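Features Business Workshop Columns Subscribe

The second arm is the expensive one

What a small packing and sorting business learned from two years of budgeting for robots

When Tamsin Kasprzak took over operations at Gruno, the equipment budget fitted on one page. Most of it was shelving. The company sorts and repacks returned housewares for retailers, and until then its largest single purchase had been a forklift with a rebuilt mast.

The first robot arm arrived in October. The price of the arm was the number everyone had argued over, and it was the only number that came in as quoted. The mount had to be made twice. The electrician found the circuit was shared with the compressor. Freight for the gripper was billed separately, and the software licence renewed in the same month as the insurance.

"We had a line for the robot and a line called other," Kasprzak says. "Other was the bigger one by Christmas."

She now plans differently. Each piece of equipment gets its own sheet with the purchase price at the bottom. Above it go the bench it will stand on, the power, the lighting, the cables, the spare fingers, the training hours and the floor space it takes away from something else. A request that arrives with only a catalogue price goes back to the person who wrote it.

Floor space turned out to be the hardest item to cost. Gruno pays rent by the square metre, and a work cell takes up more room than the arm does. There has to be clearance to walk around it and a spot to stage the goods. Kasprzak charges each cell for its full footprint, including the aisle, at the same rate the company pays its landlord.

The goods themselves cost money too. An arm that will handle housewares has to be tried on housewares, and that means keeping a supply of them that never goes back to a customer. 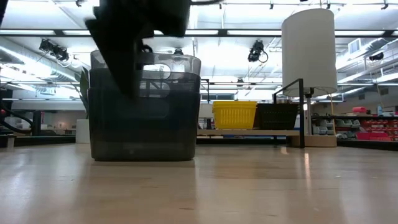 Rochelle Crenshaw keeps the test stock and has her own budget for it, $818 in the current year. She thinks that is slightly low. Plastic bins and baskets are cheap and last well, but they are discontinued without warning, and a new version with a different rim or handle can mean a week of fresh trials. She buys spares of anything the team relies on and writes the purchase month on the bottom in marker.

Nested bins have had more of her attention than anything else. Getting one out of a stack is easy for a person, who holds the lower one down without thinking. With one arm, the lower bin may come up as well. The team could pay for a fixture to hold the stack, pay for a second arm, or leave the job to people.

They priced all of it. The fixture was cheapest but only suited one size of bin. The second arm would have needed a bigger bench, more power and a new safety assessment, and the supplier, Voment, wanted a deposit before it would hold a delivery date. Leaving the job to people cost nothing up front, and that is where it stands. The question comes up again at the next budget round.

Eimear Lenihan, who does the books, has pushed for smaller commitments throughout. She prefers to lease for the first year, even though the monthly cost is higher, and to buy when the hours logged show that the machine is being used. Her rule for spares is 2 of anything that touches the product. She also asks for a resale figure on every sheet, and she accepts zero as an answer if someone will sign it.

Not everyone agrees with her on leasing. Delphine Ambrose, who runs the floor, points out that a leased machine cannot be drilled, repainted or moved without a phone call - and that her crew moves things most weeks. She would have bought the first arm outright and spent the difference on a better bench.

The sheets are reviewed on the first Tuesday of each month, standing up, beside the equipment in question. Kasprzak finds that people remember costs when they are looking at the cable or bracket that caused them. The meetings are short. The last one approved a replacement set of fingers and put off a decision on lighting until the electrician has been back.

Contact the editors | Copyright, all rights reserved | Back to top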